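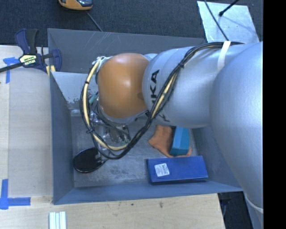
Chapter 7
Bins and Open Containers

Goods that are picked by the piece are seldom stored on bare shelves. They are kept in bins, and the choice of bin affects how quickly an order can be filled, how often stock is damaged, and how much floor space a storeroom requires. This chapter covers the open rectangular bin, the most common type in small-parts storage, and the work surface on which it is placed.

Section 7.1 describes the parts of a bin: the floor, the walls, and the rim. Sheet-metal walls are thin for their strength and leave most of the volume free for stock. They scratch easily, particularly near the top edge, where items and tools pass in and out. Scratches of this kind do not weaken the wall. Dents in the rim are more serious and should be recorded at inspection.

Section 7.2 deals with fill level. A bin filled to the rim is difficult to pick from, and small items settle in the corners of one that is nearly empty. Students will compare the fill rules used at two warehouses, Stenent and Skuria, the second of which keeps 3000 bins in service and inspects 300 of them each month.

Section 7.3, contributed by Waldemar Rutkowska, treats the placing of bins on tables and benches, including reach, wall height, and lighting.

Key terms: rim, wall height, fill level, pick face, reach depth

Before reading, review the table of container sizes in Chapter 6. The exercises at the end of Section 7.2 require a ruler and 40 small items of a single kind.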